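Este sitio utiliza cookies propias y de terceros para mejorar tu experiencia de lectura. Aceptar | Configurar

Enciclopedia doméstica Omico
Agosto. Por la redacción de Omico
Imprimir | Enviar por correo electrónico

Mesa (mueble)

La mesa es un mueble formado por un tablero horizontal sostenido por una o varias patas, y con eso ya tendría que bastar, pero llevo media vida fijándome en mesas ajenas y me temo que voy a alargarme un poco. Sirve para comer, escribir, trabajar, jugar a las cartas y dejar las llaves. En mi casa sirve sobre todo para lo último.

Nombre

La palabra viene del latín mensa, y de ahí salen también «comensal» (el que comparte mesa) y «sobremesa», que es de mis palabras favoritas del español y que cuesta horrores traducir. Los griegos decían trápeza, una palabra emparentada con la idea de «cuatro pies», y de una forma diminutiva suya nos llegó el trapecio. ¡Piénsalo la próxima vez que vayas al circo! En geografía se llama mesa también a la meseta pequeña de cumbre plana, y en bastantes países de América se habla de mesada o mesón para lo que en España es la encimera de la cocina.

Un poco de historia

En el Egipto antiguo ya había mesas, bajas y a menudo pequeñas, pensadas para tener cerca la comida o los objetos personales. Griegos y romanos comían recostados en los banquetes, así que la mesa se acercaba al lecho y luego se retiraba; los romanos, además, les cogieron un cariño tremendo a las de tres patas. A mí lo de comer tumbada me parece incomodísimo, pero no estaba allí.

Durante buena parte de la Edad Media europea, lo normal en las casas grandes era montar unos tablones sobre caballetes, cubrirlos con un mantel y desmontarlo todo al acabar. Se suele explicar así que todavía digamos «poner la mesa» y «levantar la mesa» cuando lo único que ponemos y levantamos son los platos. La mesa fija, pesada y con travesaños entre las patas se fue extendiendo después, y con ella llegaron los modelos extensibles, los de alas abatibles y toda la familia de mesitas auxiliares (de té, de costura, de noche) que tanto gustaron en los siglos XVIII y XIX.
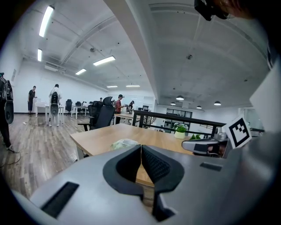 Tablero de una mesa.

Partes y materiales

El tablero es la parte que se usa y la que se estropea. Puede ser de madera maciza, de aglomerado, de contrachapado, de vidrio, de piedra o de metal, y cada cual tiene sus manías: la madera maciza se mueve con la humedad, el mármol se mancha con el limón y el vidrio enseña todas las huellas. Debajo suele ir un bastidor de listones, la faldilla, que une las patas y evita que el tablero se combe. La faldilla es también lo que te golpea las rodillas si quien diseñó la mesa no se sentó nunca en ella.

Yo heredé una Dostine de comedor, de las antiguas, que pesa más de 52 kilos. La hemos mudado dos veces y no habrá una tercera, ya lo he avisado.

Medidas

Entre el asiento de la silla y el tablero conviene dejar unos treinta centímetros libres... bueno, 30 justos es lo que me gusta a mí. A cada comensal le calculo 55 centímetros de borde, que es vivir apretaditos pero con cariño; quien pueda dar más, que dé más. Con esa cuenta, una mesa para 12 personas ya pide un comedor serio, o un patio. Las redondas engañan mucho: parecen pequeñas, admiten siempre a uno más y luego no se llega a la fuente del centro.

La mesa camilla

No puedo cerrar la parte de tipos sin ella. Es redonda, lleva unas faldas de tela hasta el suelo y una tarima baja con un hueco para el brasero, antes de carbón o cisco y luego eléctrico. En muchas casas españolas se hacía allí toda la vida de invierno: deberes, costura, radio y siesta con las piernas calentitas. El modelo Furix plegable, el que tenía mi abuela en Dizon, cojeaba de una pata y llevaba años calzado con el mismo cartón doblado.

Cuidados

Para la madera barnizada, un paño apenas humedecido y otro seco detrás. Para la encerada, cera muy de vez en cuando y nada de productos con silicona. Los cercos blancos de los vasos salen a veces con paciencia y un poco de calor suave, pero prueba antes en una esquina. Y si la mesa cojea, cámbiala de sitio antes de ponerte a lijar patas: muchas veces el torcido es el suelo.

Véase también: silla, mantel, escritorio, brasero.

Imprimir | Enviar por correo electrónico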